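To: Members of the Lashari Outdoor Repair List
From: List Office, Akmont Gear Library
Date: 14 February 2026
Subject: Re: Seam tape peeling on the Grundness tents

Dear members,

The office has received several replies to the message quoted below and is answering them together. Please keep further discussion in this thread so that it can be found in the archive.

> The four Grundness tents that came back to our branch in September all show
> the same fault. The clear tape on the inside of the fly has turned yellow
> and is lifting along the ridge seam. On two of them it comes away in long
> strips when touched. The coating under it seems sound. Should we press the
> old tape down again with an iron, or take it off and seal the seams by
> hand? We have one tube of the Jinus sealer and no roller.
>
> We also have a fly where the coating itself is sticky. Is that worth
> saving?

The old tape should not be ironed down. Once the adhesive has yellowed it will not bond a second time, and the heat may damage a coating that is still in good order. Loose tape should be removed and the seam sealed by hand. Tape that is still firmly attached may be left in place, provided the sealer overlaps its end by the width of a thumb.

Before any sealer is opened, please confirm which coating the fly has. A silicone-coated fabric needs a silicone sealer, and a polyurethane-coated fabric needs a urethane one. The wrong type will appear to cure and will then peel off in a sheet the first time the tent is packed. The coating is normally given on the sewn label near the door. If the label is missing, put a small dab of the sealer on an inside corner, leave it overnight, and try to lift it with a fingernail.

The procedure used at the Akmont bench is as follows.

Pitch the fly inside out, or stretch the seam over a clean table with light tension. Pull the failed tape away slowly at a low angle. Wipe the seam with rubbing alcohol on a white cloth until the cloth stays clean, which can take 4 or 5 passes on an older fly. Let it dry fully. Apply the sealer in a thin coat with a short stiff brush and work it into the stitching - a thick bead stays soft in the middle and attracts grit. Pay particular attention to the points where the guy line loops are sewn in. Leave the fly open overnight, then dust the seam lightly with talc before folding.

With regard to the sticky fly, the coating has broken down and sealing the seams will not restore it. It can be stripped and recoated, but the result is seldom even, and the branch would do better to keep it for patches and ground cloths. Please cut out the zipper, the toggles and the door hooks first and place them in the spares bin.

One tube of the Jinus sealer is enough for the ridge seam and corners of a small tent. It will not cover four tents. Branches that need more should write to this office with the tent model, the fabric type and the number of seams. Rollers are not needed for hand sealing and will not be sent out.

Members are also reminded that each repair must be entered in the log under the tag number on the stuff sack. The log now runs to 542 entries, and the present sheet closes at 600. A new sheet will be opened after that, with a separate column for the type of sealer used. Entries that give only "fixed seam" cannot be used when the tent comes back with the same fault, so please write down which seam and which product.

The revised instruction sheet for seam work will be sent to all branches when the wording on silicone fabrics has been settled. Comments on that section are welcome on the list.

List Office
Akmont Gear Library

Attachments (3):

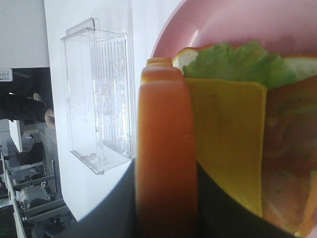
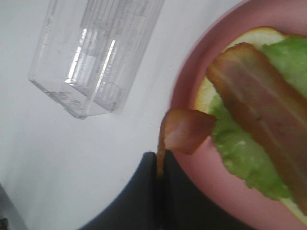
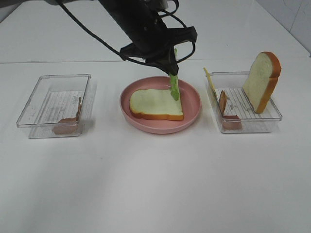 Play-food sandwich on a pink plate (first); clear ribbed container (second); lettuce and bread slice at the pink plate (third).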